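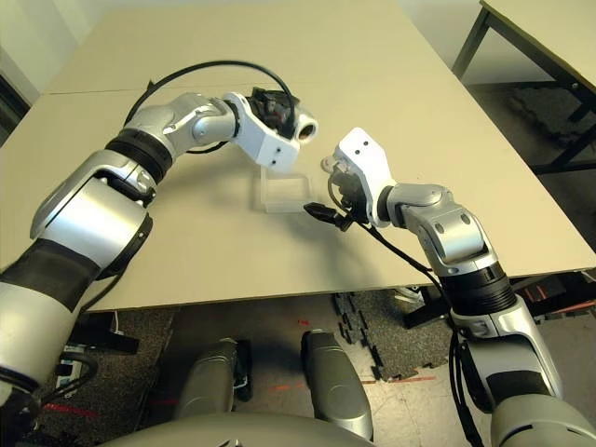

Two robotic arms over a beige tabletop.

Emness Lending Case for Handheld Games Consoles
Supplier: Jendico
Range: Emness
Status: available to order

The Emness is a lockable case for libraries, youth clubs and schools that lend handheld games consoles and game cards to their members. It keeps each console with its charger and its games between loans, and it can be left on a counter or fixed to a shelf.

Capacity
The case takes four consoles with controllers attached. Each console lies in its own padded bay, with a space behind it for the charger and cable. The lift-out card tray has 21 numbered slots. Cards are held at the edge and can be removed with one finger; the slots are not suitable for discs.

Charging
Consoles may be charged inside the case with the lid closed. A single mains lead leaves the case at the rear -- the lead is supplied, the chargers are not. Members' own chargers should not be used. Borrowers who report that a game has lost its saved progress should be told that saved data is normally kept on the console and not on the card, and that the case has no effect on it.

Specification
Width: 600 mm
Console bays: 4
Card slots: 21
Weight when empty: around 3 kg
Lock: key, two keys supplied
Lining: grey, removable for washing
Guarantee: three years from the date of delivery

Supplied with the case
Mains lead
Card tray with number labels
Loan record pad
Two shelf brackets with screws

Available separately
Spare card tray (fits all Emness cases)
Replacement lining
Dewulf carrying strap, for sites that move the case between buildings
Sasetti slot labels, blank, for use with an existing catalogue system

Cleaning
Wipe the outside with a damp cloth. The lining may be washed by hand and must be fully dry before consoles are put back. Do not spray cleaning fluid into the card slots.

Change to the card tray
Cases delivered from July onwards have the deeper tray, which also accepts cards kept in their thin plastic sleeves. The earlier tray remains in use at many sites and does not need to be replaced. Customers who wish to change it may order the spare tray listed above.

Orders and enquiries
Orders from schools and libraries are handled by Ineke Martens. Questions about spare parts and guarantee claims should be sent to Amber Boersma, quoting the number printed inside the lid. Cases are not sold to private households. Lost keys can be replaced on written request from the organisation that placed the order -- requests from individual borrowers cannot be accepted.

Page last revised: 14/08/2026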